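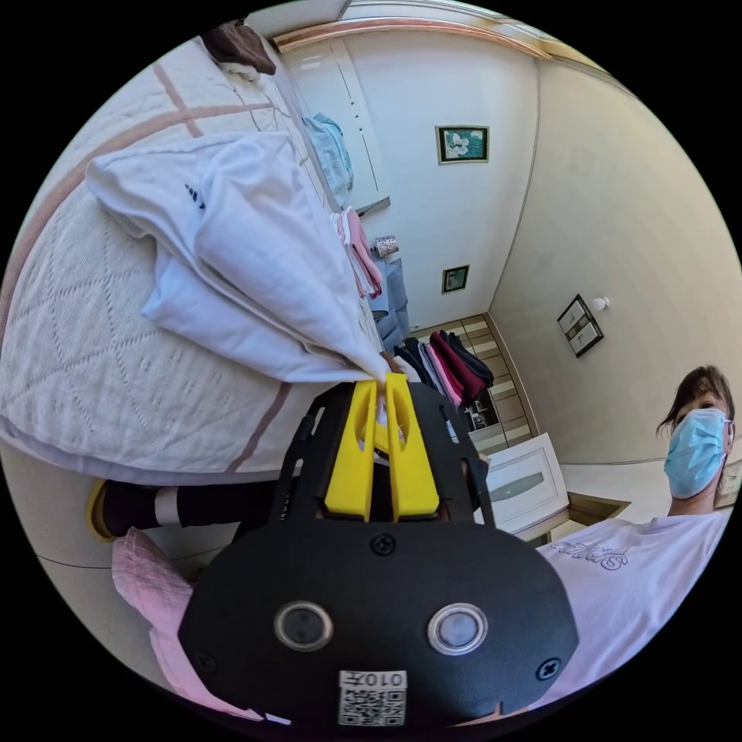

Page 80

January
By R. Hamano

7 What does "clean" mean?

Most of us think we know when a shirt is clean. Ask how we know, though, and the answers get thin. It smells all right. It looks white. It came out of the machine, so it must be. None of these is a test, and the first two are things that soap makers have long known how to imitate.

Take whiteness. Many washing powders contain brighteners, which are dyes that take in ultraviolet light and give back blue. They remove no dirt at all. A yellowed collar treated with them will look whiter in daylight while holding the same grease it held before. Scent is no better a guide. Perfume covers a smell, and a covered smell tends to come back once the cloth warms up against the skin.

This chapter looks at what washing does to fabric and at the claims made for it. You should come to those claims with some doubt. When the label on a box of Zusalel says it removes "100% of everyday stains", ask which stains, on which cloth, at what heat, and who chose them. "Everyday" is doing a lot of work in that sentence. So is "removes".

The Bronelthorpe wash trial, which we return to in section 7.3, is often quoted as proof that a cool wash does the job as well as a hot one. It may be right. But the trial used 900 cotton squares, all new, all stained on purpose and washed at 20 degrees within the hour. Few people wash like that. A stain left in a basket over a weekend is a different problem, and the trial has nothing to say about it.

Ait Ali's later study used worn clothes, and its results are far less tidy. Some readers take that as a fault. We would ask you to hold off until you have read both.

Before going on, write down how you decide that something needs washing. Keep the note. You will need it for the exercise at the end of section 7.2, where the first question is whether your rule could ever give the wrong answer.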